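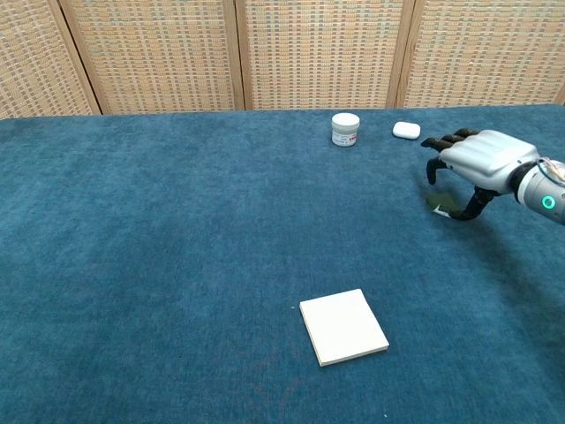 Back edge of the table: white jar, small white case, screen behind.

December, table notes. Started 9:40.

Carpet is down on the table and staying down. This is the teal from Lostel, the second piece. The first was cut short on one side and went back on the shelf as an offcut (marked, lower rack, please don't use it for the door mat). Piece as delivered was 144 x 121 cm and I trimmed from there. Rounded the corners with the big shears, then cleaned them up with a blade. Blade was dull by the third corner. New blades are on the order list.

Adhesive is the Olurier spray, two light coats on the table, one on the backing. Waited 16 minutes before laying it. The can says less, but last time we followed the can and got a bubble near the middle that never went flat.

Pile: it marks. Drag anything across it and you get a light or dark patch depending on which way the fibers end up. I brushed it front to back before lunch and it was blotchy again by 2. Not a fault in the carpet, and I don't want to send it back over this. If a patch matters, brush it toward the screen with the soft brush, not the stiff one. The stiff one pulls fuzz.

Color is good. We had gray on the shortlist, but the floor is gray and the table would have gone into it. White things read well on the teal, even small ones. Cards are easiest, since they lie flat and the edges stay sharp. The jar is fine too. Its label print is too small to be any use from a distance, so if we want people to know which jar is which it needs a bigger label.
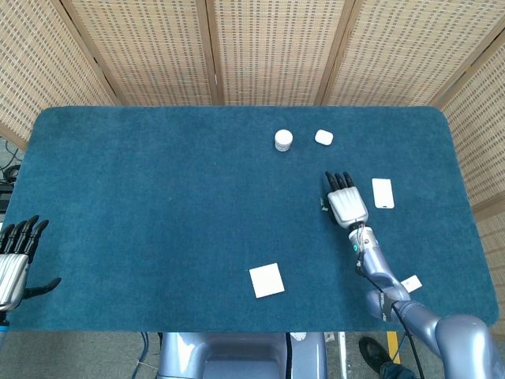 Carpet top with the white pieces spread out. Screen goes behind and down the right side.

Screen: woven panels in wood frames, the folding one from the Torres storeroom. It was against the wall all summer and one hinge is stiff. Put a drop of oil on it and wiped off the extra. Still stiff, but it folds. I have it angled in at the left and brought around the right end so the table is closed in on that side. Tried it dead straight first and it wanted to tip.

Keep a hand's width between the screen and the back edge of the carpet. Dust from the weave comes down when you move the panels, and it shows on the teal right away. Move the screen first, then brush the table, then put things out. I did it in the wrong order and had to clear everything and go again.

Small things list for the table stays as it is: jar, case, cards, tag. Somebody asked about adding the Clesasora tins. They are fine for size, but I'd want felt on the bottoms first, the rims are rough and will catch in the pile.

To do:
- blades
- bigger label for the jar
- look at the front left corner again tomorrow, the edge felt a little proud when I ran a thumb along it
- return the shears to the cutting bench - I still have them
- ask Lostel if the same dye lot is available for the second table

Stopped 4:15. Brush is on the hook by the door.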